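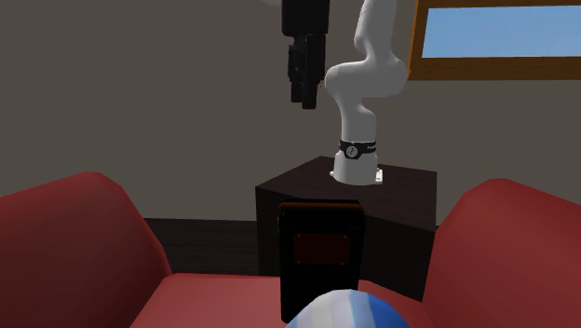 The arm on its pedestal, parked behind the red seat, in the simulator.

Posted 07/05/2020

I have spent a fair part of my adult life writing rules for machines, and most of what I've learned is that machines follow rules beautifully and people read the first page. So when Liesbeth Willems asked me to put our simulation rules into a form that the newer folks at Plarkdale might get through before lunch, I said yes, and then I sat on it until she asked again with fewer words.

Our old rulebook ran to 188 pages. It was called the Stirnutero Guide, after a project that ended before I was hired, and it had a whole chapter on how to name folders. It had one paragraph on where an arm should be when nothing is happening, and that paragraph said "somewhere safe."

I'd like to talk about somewhere safe.

In the living room set, the arm stands behind the furniture. Our rule now is that every run begins and ends in the parked pose: gripper empty, fingers pointing straight down, well above the seat. Teun Prins thinks this is fussy. It's a simulation, he says, the couch has no feelings and the room resets in a blink. All true. But the whole point of the room is that somebody will later copy the habits out of it and into a place with a couch that costs money. If you let the arm end a run with its fingers buried in a cushion because the cushion is made of math, you have taught everyone that this is a normal way to finish work.

The second rule is the one I get emails about. Nothing gets to be scenery. If an object is in the room, it has a collision shape, and the shape matches what you see. Armrests included. We once had a chair (different room, December, I'm still tired) that was solid in the middle and ghostly at the sides, and the planner found that out long before we did. It logged 839 clean runs by reaching straight through the left armrest. Wouter Brouwer had already made a slide about it. It was a very nice slide.

Third: the pedestal is part of the robot. I don't know how many times I've read a setup that checks the arm against the room, joint by joint, and forgets the big box it stands on. An elbow can hit its own furniture just fine.

Fourth, and this one came from Iara Orellana, who is more patient than I am: write down what you left out. Every room we build is missing things. Ours has no dust and no sunlight creeping across the floor in the afternoon. None of that is a crime. The crime is a report that says "tested in a home" and stops there. Say which home, and say what it didn't have. She wants 20 lines at most, in plain words, at the top of the report where a person might trip over them.

Lajos Veres asked if we could have a fifth rule about not changing the parked pose on a whim the night before a demo. I told him that was covered by rule one. He said it wasn't covered hard enough, so it's now rule five, and it has his initials on it.

The new version is four pages. I cut the folder chapter completely and have received two complaints, both from people who I'm quite sure never followed it — one of them keeps everything in a folder called "new new."

If you work with us and want the draft, ask Liesbeth. If you spot a hole in it, write to me before the Basden people get their copy, as they read everything, footnotes too, and they reply in numbered points.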